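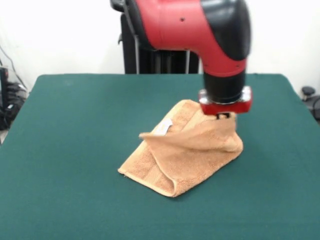 How to fold a bath towel so it fits the shelf

Quick one. I've been asked how I get mine to sit flat in a narrow airing cupboard, so writing it down before I forget again. Works for bath towels and hand towels. Bath sheets too but you need more table.

What you need

Towels, fully dry
A table bigger than the towel, or the bed if that's all you've got
A shelf measurement. Mine is 50 cm deep, measure yours, don't guess

Tables beat beds. A bed sags in the middle and the edges wander off.

Before you start

Check they're dry. Properly dry, hem included. The woven band at each end holds water longer than the loops do and you'll only notice when the whole cupboard smells like a gym bag. Pinch it. If it feels cool, back on the airer.

Give each towel one hard shake, holding the short end. Gets the loops standing up and takes the worst of the twist out.

Step 1. Find a corner

Drop it on the table any old how. Pick up a bit from the top, let the rest hang, and look for the flat band. Follow the band along with your fingers until you get to a corner. Much quicker than turning the thing over and over looking for one.

Step 2. Spread it

Corner down, then walk the other corners out. Care label underneath so it ends up hidden. Smooth from the middle outwards with the flat of your hand. Terry grips itself so any wrinkle you leave now is staying.

Step 3. Thirds, the long way

Take one long side and bring it a third of the way over. Then the other long side on top. You want a long strip with both raw-looking edges tucked away. If the second side hangs over, undo it and shift the first fold, don't just shove the extra underneath. I have tried shoving. Lump.

Line up the bands at the ends. If the bands are straight the rest is straight, near enough. They're a good ruler becuase the weave there is flatter and doesn't stretch as much as the loopy part.

Step 4. In half

Short end to short end. Lift it, carry it over, put it down. Don't drag it across or the bottom layer comes too and you're back to step 2.

Step 5. In half again, or thirds

Depends on the shelf. Deep shelf, in half. Shallow one, thirds. Do one towel, take it to the cupboard, try it, then do the others the same. Folding the lot and then finding they stick out past the door is a very annoying afternoon.

Press down once with both hands to push the air out. Don't squash it.

Step 6. Stack

Folded edge facing you, loose ends at the back. Makes them easy to pull out one at a time and it looks tidier as well. Big ones at the bottom. Freshly washed go to the bottom of their pile so the same 2 don't get used all year.

Stop before the pile starts leaning. With thick towels that's sooner than you'd think.

Hand towels

Same thing but skip step 5. Thirds, half, done. Flannels just in quarters, life's too short.

If it's going wrong

Strip is wider at one end: your first fold wasn't parallel. Open it out, start from the band again.

Towel won't lie flat at all: some have a tight hem that shrinks more than the rest, so the ends pull in and the middle ruffles. Tug the band sideways, hand over hand, while it's still damp from the wash. Helps a bit. Old ones never go completely flat, put those in the middle of the pile where the others weigh them down.

Feels stiff and fights you: too much powder or too much softener, usually. Wash once with neither and shake it hard before drying.

Slides off the pile: too many folds. Thinner, wider parcel sits better than a fat little one.

Rolling instead

Fine for a basket. Do steps 1 to 3, then roll from one short end, fairly tight, and put it in with the loose end down. Not great on shelves, they roll about and take up more room than you expect. For a weekend bag it's the better way though, you can push them into gaps round the shoes.

Sheets are a seperate page, coming when I've worked out the fitted ones.

Last updated January 19, 2023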